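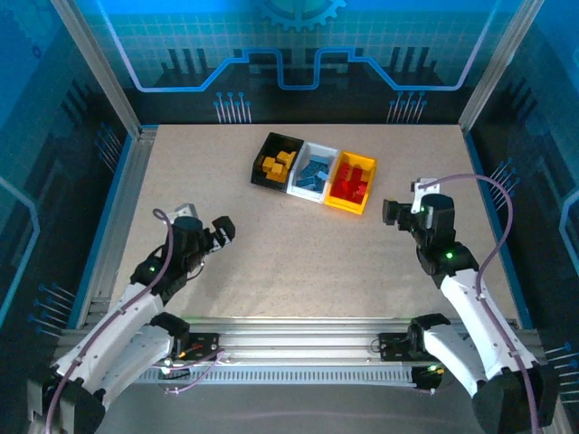
MARKETING TOOLS | FIRST PERSON

I Let One Inbox Tool Run My Newsletter for a Season

I have a confession: until June, my whole mailing list lived in a spreadsheet. 2,869 names, color-coded by a system I made up one night and forgot by breakfast. Green meant "customer," I think. Or maybe "owes me a reply."

So when the folks at Clomstead, the little print shop whose marketing I handle, asked why their regulars kept getting the "Welcome, stranger!" email, I finally went shopping for something better. I tried Drusudar first (gorgeous charts, no idea where the send button was) and then landed on Clutix, mostly on the strength of its 30-day trial.

Importing the list took me a whole evening and two pots of coffee. Clutix wants every contact tagged before it will let you build a campaign, and I grumbled through the first few hundred. Then I found the bulk rules and got almost giddy! Bought something in the last 6 months? Tagged. Never opened a thing? Off to a quiet little segment of their own.

The part I love is the scheduling. I write on my porch in the morning, set everything to go out at 9, and get on with my day. The part I don't love is the template editor, which moves my logo whenever I change a font. I've written to support twice and got a very cheerful reply both times, and the logo still moves.

Clomstead's regulars now get their own email, with reorder links and no welcome message. Next I'm moving over the Medeiros bakery list, which is on paper. Wish me luck with the handwriting.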